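Machine à capsules Flustach : notre avis après deux mois d'utilisation

Nous cherchions une machine à café pour une petite pièce de travail où la place manque. La Flustach a remplacé une Mertens plus large, qui faisait de bons expressos mais occupait la moitié du plan. Nous l'avons commandée chez Skidness avec un porte-capsules à tiges Bavgate, vendu à part. Prix de la machine : 70 euros, livraison comprise. Le porte-capsules est venu dans un deuxième colis.

L'installation est vite faite. On rince le réservoir, on branche, on fait passer deux verres d'eau sans capsule et la machine est prête. La notice tient sur une feuille pliée et les schémas sont trop petits, mais on s'en passe.

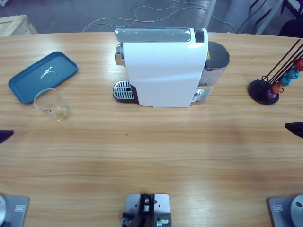
Encombrement et finition

La coque blanche brillante est bien assemblée. Elle se nettoie avec un chiffon humide, à condition de le faire souvent : les traces de doigts se voient, surtout sur le dessus gris argenté. La grille métallique se retire pour le lavage. Nous posons la machine à même le bois de la table et elle ne glisse pas quand on appuie. Le petit autocollant jaune d'avertissement, sur le côté, est toujours là. On peut sans doute l'enlever, nous n'avons pas essayé.

Le café

L'expresso est correct, assez court, un peu moins corsé que celui de l'ancienne Mertens avec les mêmes capsules. En café long, le résultat devient vite clair et nous préférons ajouter de l'eau chaude ensuite. Une tasse haute ne passe pas sous la buse -- il faut alors se contenter d'un verre bas.

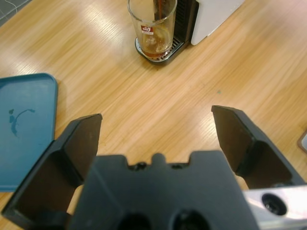
Pour un café glacé, nous faisons couler un expresso, nous le laissons tiédir et nous complétons avec de l'eau froide. La température de sortie est bonne, sans plus. Le matin, la première tasse est toujours un peu moins chaude que la suivante.

La mise en place de la capsule demande un peu d'habitude. Si elle est de travers, le café coule mal et il faut tout reprendre.
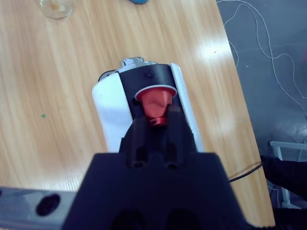
Côté bruit, la pompe s'entend depuis la pièce voisine, ce qui gêne si quelqu'un téléphone. La Mertens était plus discrète sur ce point.

Le réservoir transparent est pratique, on voit d'un coup d'œil ce qu'il reste. Il est assez petit, et à plusieurs on le remplit tous les jours. Des gouttes restent sur les parois, nous le vidons donc le soir avant de partir.

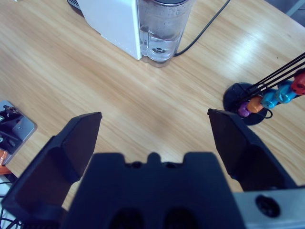 Le porte-capsules Bavgate est stable grâce à son socle rond. Les capsules tiennent bien sur les tiges noires et on choisit sa couleur sans fouiller dans une boîte. Il prend par contre de la place en largeur, et les tiges fines attirent la poussière.

Points positifs : prix, finition, réservoir lisible.
Points négatifs : bruit, café long trop léger, hauteur sous la buse.

Note : 3,5 sur 5. Nous gardons la machine. Le porte-capsules est facultatif.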